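# The Planner That Would Not Commit

Poonam Chaturvedi has been arguing with the same piece of software since March, and she concedes that the software is ahead on points.

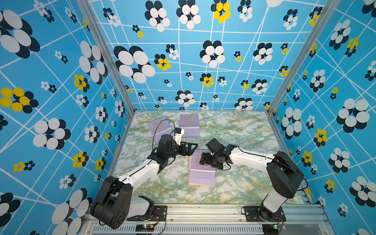

So why is it so hard to get two arms to share one small patch of floor?

Because each arm is a moving obstacle to the other, and the planner has to settle where both will be at every moment before either sets off. One arm with six joints is a respectable search problem. Two arms make it a search over all the joints at once, with a timetable attached, and most of the answers involve a collision.

Chaturvedi writes motion planning code at Skarnov, a small outfit above a tile showroom whose staff have stopped asking what the noise is. Her planner is called Tedton. The perception layer that feeds it is called Lodhi. Neither name stands for anything, a policy she adopted after a previous employer spent an afternoon working backwards from an acronym.

The present chore is desk calendars. Purple ones, flat on a marble-patterned floor, 2026 on the cover in large gold numerals. Two arms reach in from opposite corners, and the software has to decide which arm takes which calendar, in what order, and who gives way in the middle. A calendar is a rude sort of object. It's thin, it's hinged along one edge, and from overhead it is a rectangle until somebody lifts a corner, at which point it becomes two rectangles with a grudge.

Lodhi handles the rectangles. Its job is to find each cover, estimate its angle and report how sure it is, and for most of the autumn it was extremely sure. It was sure when an arm was hanging over half the cover. It was sure when the cover had been taken away altogether, having grown attached to the last place it saw one. The fix was a change to the tracker, which now lets its confidence decay whenever an arm passes between the overhead camera and the object. Chaturvedi calls this teaching it doubt. The commit message calls it "occlusion handling, second go".

The walls were another matter. They are papered in sky blue with a skewed white grid and overlapping-circle flowers in black, white and yellow, and the wide lens bends the lot. An early build of Lodhi had strong opinions about those flowers. It reported one of them as a graspable item, and Tedton, which believes what it's told, dutifully worked out how to reach it. The planner found the wall and declined. "That was the proudest I've been of the collision checker," Chaturvedi says. "It's the only part of the system I'd lend money to."

Tedton's own failing is courtesy. Give two arms equal priority and a narrow gap, and each will compute that the sensible thing is to wait for the other. The log from one test in May records 1381 consecutive replans without a joint moving more than a hair. Both arms held just short of the middle, in the posture of two people at a doorway saying no, after you. On paper every one of those plans was optimal.

She tried random priorities, which broke the deadlock and produced something closer to a roundabout at school pick-up time. She tried giving the left arm permanent right of way, and the right arm spent whole runs parked. What finally stuck was a reservation scheme. The floor is carved into cells, each arm books the ones it needs along with a time window, and a booking lapses if it isn't used within some 14 control ticks. The lapse does most of the work. An arm that dithers loses its spot, and the planner treats the loss as ordinary news.

The tooling around all this is called Pladar, and it's the bit she shows visitors first. It replays a run with the bookings drawn as coloured tiles, so you can scrub back to the moment a plan went sour and see which arm was hogging what. Before Pladar, debugging meant reading a text log with a ruler held against the screen. The ruler is still on her desk, near the kettle.

There are open tickets, naturally. Number 2103 concerns cables, which the collision checker models as not existing. A real cable sags, loops and drags across whatever is underneath it, and simulating one properly would cost more time than planning for both arms put together. The current approach is to swell the wrist geometry by a margin and hope. The ticket has been downgraded twice, both times by Chaturvedi, late in the afternoon.

She'd like to get to it before the next release. The planner has her down for a slot, she says, but she hasn't confirmed the booking.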